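Bench practice > Small arms and toy fixtures > Gripper clearance over an open pot: fixed figure or not?

vedetti_113
20/07/2023
We are rewriting the house rules for the kitchen bench. Rule 6 in the draft says the jaws must be fully open before they drop below the rim of any open vessel, and must stay clear of the rim on entry. I want to know whether people put a number on "clear" or leave it to the operator.
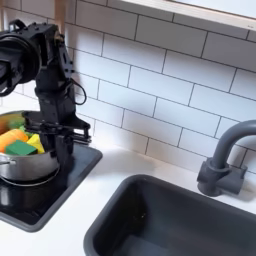 Gripper at the pot rim, jaws open.

Moves near the rim are the ones I care about. The pot is steel and the fingers are flat with square tips, so a sideways touch shifts the pot and every recorded position after that is wrong.

Grunumside
We use a number. No approach from the side below 200 mm over the worktop, vertical only under that. It goes in the controller as a limit, so the operator can't forget it.

lernex_ops
Disagree with a single height. It is fine for one pot and useless when somebody swaps in a taller one. Ours is written relative to the vessel, and the vessel is measured at the start of each session.

Grunumside
Then you depend on the measuring being done. We had 566 logged runs last October and the fixed limit held for all of them.

lernex_ops
With one pot.

Špela Hoxha
Two points on the draft. First, rule 6 covers the fingers and says nothing about the rest of the arm. On a play kitchen the upper link passes over the sink and tap while the wrist is down at the hob, and that is a clearance too. Please write it as a separate rule.

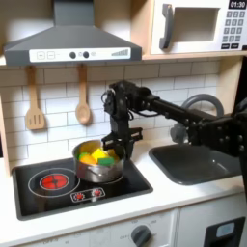 Second, cable loops at the wrist should be checked through the full range of the joint before a session, with the arm unpowered if the joint can be moved by hand. A loop that is fine at rest can catch on a hook or a handle at full reach.

vedetti_113
Agreed on both. Upper link becomes rule 7, cables go in the pre-start list. On the height I am inclined towards lernex_ops, with the measured value entered and signed for.

Grunumside
Signed for by whom? If it's the operator, you have one person checking their own work.

vedetti_113
Second person, same as for the stop button test. I'll post the revised text as Vida bench rules, draft 3.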